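Home | Notebook | Readings | Sermon notes | Search

November, parables workbook, entry 51

Back on the lost sheep. Severino Olmedo left me his outline from the Kasesbridge study group and wants it checked before it goes out to the Sturlow people. I have doubts.

His main point rests on the claim that any shepherd of the time would have left the ninety-nine without a second thought. He gives no source. Luke puts it as a question, "What man of you," and I don't think we get to assume the crowd nodded. Matthew has the sheep on the mountains and Luke has them in the wilderness. Severino blends the 2 settings and never says so.

He also repeats the story about shepherds breaking a stray lamb's leg. I went looking again, 90 minutes, and found preachers quoting preachers. Strike it.

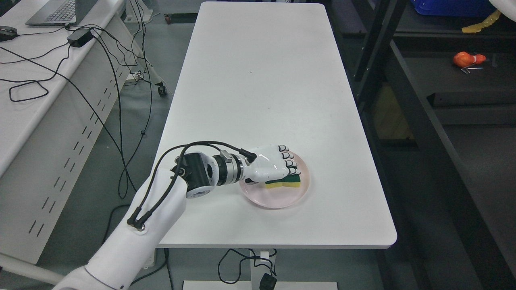

Does Luke say the ninety-nine were left safe in a fold? Luke only says they were left in the wilderness, and the fold comes from the old hymn.

Checked the Castuven commentary, p. 651. It leans on the hymn too – no footnote. The Nasrallah notes are more careful and leave the matter open, so I'd go with those.

Still to do: Luke 15:7, the "just persons, which need no repentance." Severino reads it straight. I read it as aimed at the grumblers in verse 2, but I can't prove the tone from the text. Ask him what he does with the older brother.

Recent entries
The lost coin, second pass
Who is the elder brother?
Mustard seed, problems with size

Contact | Copyright Kasesbridge Notebook | Back to top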